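Valteo test shows shop robots still need a human hand

Skurkcombe, March – Can a machine do the small chores of a shop? The logistics company Valteo has tried to find out in its depot in Skurkcombe, and the first answer is: some of them, and slowly.

For 60 days the company let 2 robots from the maker Pollby fold towels, fill shelves and wipe counters. They handled 600 tasks. Boxes with straight sides went well, and the shelves were mostly filled without help. Towels were more difficult. Often a worker had to come and start the fold again, and wet counters were left with stripes.

The company Espinoza, which runs a household shop in a building from 1861, followed the test with interest. It says it will wait – the floors are uneven and the aisles are too narrow for the present model.

Driving is the other chore which Valteo would like to give away. Its vans go every morning past a bridge construction site, and there the yellow temporary lines lie over older white ones. A human driver understands quickly which line is valid. For the software this is still a hard question, so the vans keep their drivers.

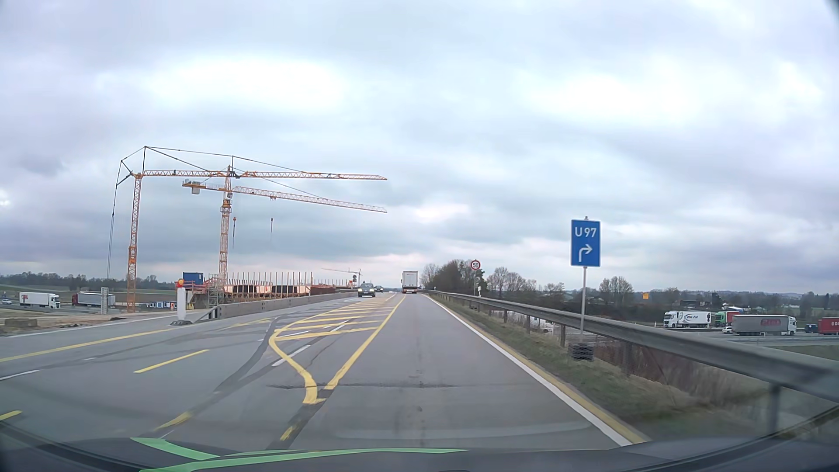

What comes next

Pollby wants to bring a new gripper for soft things before the summer. Valteo will then repeat the towel test in the same depot. A price for the robots was not given.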